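Zipper bags, and how I keep mine going

I buy zipper bags maybe twice a year now, and I used to go through a box of 20 in no time. Most of what I know I got from my neighbor Teresa Caldeira, who washes hers and hangs them over wooden spoons in a jar.

Wash them inside out in warm water with a drop of dish soap. Anything that held raw meat goes straight in the trash, no arguing! Dry them all the way before you put them away – a damp bag folded into a drawer smells awful by the weekend.

If the zipper gets stiff, rub a little cooking oil along the track with a cotton swab and wipe off the extra. For crumbs stuck in the groove I use an old toothbrush. Flour is the worst for this, so I fold the top of the bag down like a cuff before I pour.

Small stuff goes in clear bags at my house (rubber bands, birthday candles, wrapped candy). I write the month on a bit of masking tape, and last August's cough drops finally got thrown out that way. Brown sugar gets two bags, one inside the other, with the air pressed out of both.

Freezer bags I lay flat on a cookie sheet until they're solid, then file them upright like records.

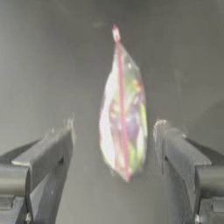
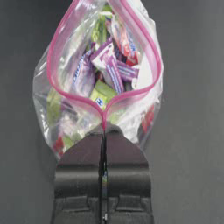
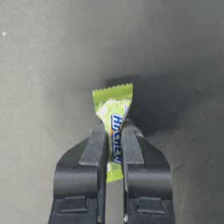
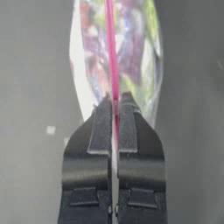
The pink zipper shows up well on the clear bag in the first, second and last photos.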